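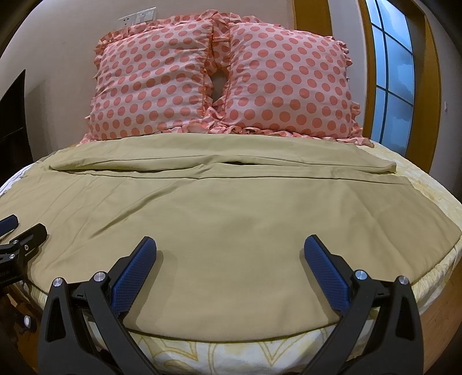 The pair over the round bed, with the blue pads on.

I have been looking after these two hand-held grippers for long enough that I can tell from the feel of the handle when one of them wants attention, and last week both of them did. So this post is all about pads, screws and linkages. If you came for the bread recipes, those will be back soon!

Some background for new readers. We use the grippers to record everyday household work, mostly cloth: sheets, jackets, pillowcases, whatever is in the place. A person holds one in each hand, does the job, and the recordings go off to Huguette Hawthorne, who runs the training side. My part is the hardware. I keep a green notebook for it, and the entry for this round of work is number 231, which made me very happy to write down.

The trouble started with the pads. They have that fine diamond texture, and it is wonderful stuff until it fills up with lint. Then the cloth begins to slide out at the tips while the base of the pad still holds, and you get a pinch that looks fine and goes nowhere. Cotton is bad for this. Fleece is terrible.

My cleaning routine has changed since the spring. I used to scrub with dish soap and a toothbrush, and it works, but you wait forever for things to dry. Now I press packing tape along the texture, peel it off, turn the piece and do it again the other way, then finish with a damp microfiber cloth. Five minutes a finger if I don't get distracted. If I can still see gray in the grooves after that, the toothbrush comes out anyway.

New pads go on when the corners start to lift. The set I'm using came from Kellano and I cut them a hair short at the tip, so that nothing hangs over to catch on a seam. (I learned that one on a knitted blanket. Sorry again, Estíbaliz.)

Then the screws. I put a dot of nail polish across every screw head and plate for a while, to see which ones were creeping, and the outer ones moved far more than the inner ones. That makes sense when you think about how people set a gripper down — fingers open, weight on one side, clunk. I go over them with the small driver before each session and stop as soon as they're snug. The plates are plastic, and the temptation to give it one more little turn is how I cracked a plate in October.

After that comes the closing check, my favorite part. Close the fingers slowly on a strip of printer paper and pull. It should drag evenly from the base of the pads to the tips. If it swings to one side, one finger is arriving early, and you go back to the linkage and find out why.

Paper only gets you so far, though, and so I always finish on real cloth. A jacket is great for this, with thin places and thick places and a collar to work around.

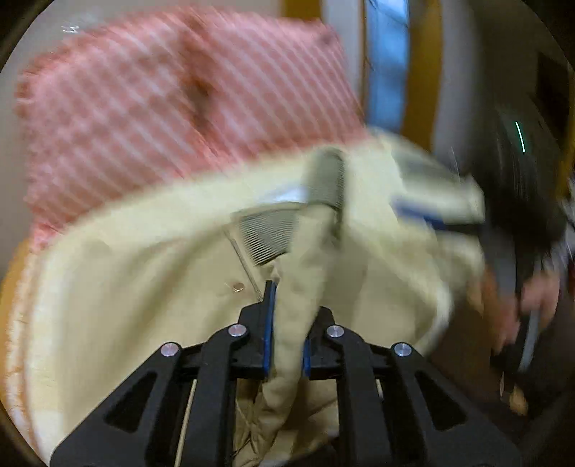
I like to pinch up a fold below the collar, hold it, let go, and take the same fold again a bit farther over. Corduroy is a good test too, all those little ridges. What I want is for the cloth to stay put between the pads when I lift, with no slow creep toward the tips. I did 37 pinches per gripper this time and wrote down every slip. The left-hand one had two, both near the start. The right-hand one had six, so it went back to the table and got another go with the tape, and on the second run it had one. I'll take that!

Still on my list: the trigger on the right-hand gripper is a touch stiffer than its twin, and Estíbaliz notices by the end of a long day. I have a softer spring from Pultley in the drawer and want to try it before the next batch of bedding. I'd also love to hear from anyone who has found a pad material that sheds lint better than this one. Leave me a comment, and please say what kind of cloth you were handling, as it makes all the difference.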